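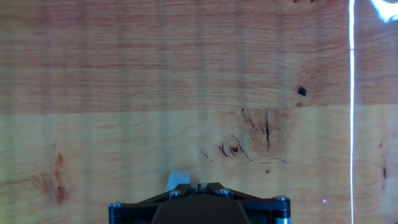
Is printed wood grain worth having if you can't afford the real thing?
It is, and I'd say it's worth having even if you can.

I grew up with a kitchen table covered in the stuff. My grandmother bought it off the roll at Brandão, the hardware shop in Flunenville, and she chose the pattern with the most knots in it because she said plain ones looked ill. I have been choosing knotty ones ever since. My current sheet is my fifth, it cost me 139 crowns in January, and I love it far more than a table cover probably deserves!

People get very sniffy about this. A friend who restores furniture will stroke a bit of old oak at my house and then look at the kitchen table as though it had told a lie. But who is being fooled? Anyone who puts a cup on it knows straight away. A print of wood is a picture of wood, the way a curtain with roses on it is a picture of roses, and I have yet to meet anybody who felt cheated by a curtain.

And what a thing to have a picture of. Look properly at a knot some time. The grain comes along quite calmly in its wavy lines and then has to bend round this dark little spot, and the bending carries on for a good distance either side, like water round a stone. Then there are the ones with a pinkish tint and rings inside rings, and the fine cracks heading off on the diagonal. I can lose an entire phone call to one knot. As a child I had names for mine (there was an owl, a burnt pancake and a man called Mr Limon), and I was furious when the cover was changed and I had to start again with strangers.

A plain white table gives you none of that. I lived with one for two years in a rented flat in Grirwood and it was like eating off a fridge. Every crumb was an accusation. Grain is forgiving, it swallows crumbs and tea rings, and small things look good on it too: a lemon, a pack of tissues, the post. Put a bit of gold or cream against orangey brown and it looks as if you meant it. 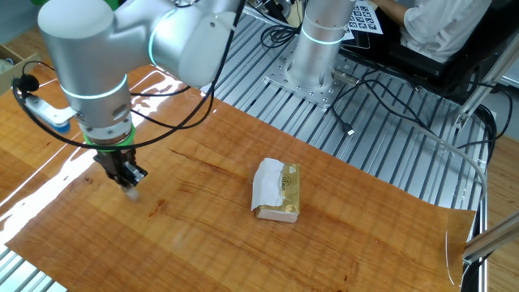
Tissues in a gold-and-cream wrapper on a glossy wood-grain sheet.

I'll grant the critics their best point, and it's the shine. A glossy sheet throws the light back at you, and with a lamp in the wrong spot half your lovely grain vanishes under a white streak. Matt ones exist and are much easier on the eyes. I still go for gloss, mostly out of loyalty, and also because the darker streaks come up so rich on it.

Corners are the other complaint. Yes, they curl. Mine always do, especially the one nearest the door, and Mafalda Valente at Brandão (she took over the roll counter and knows more about adhesives than I know about anything) has told me to leave a new sheet face down overnight with books on it. I have done this with one sheet out of five. The rest I've simply lived with, and I find I quite like a corner you can fiddle with while you're thinking.

She also told me that the repeat on most patterns is easy to spot once you've seen it, the same knot turning up again further along. I went home and looked for mine. I found the owl's twin over by the bread bin, and I could not have been more pleased.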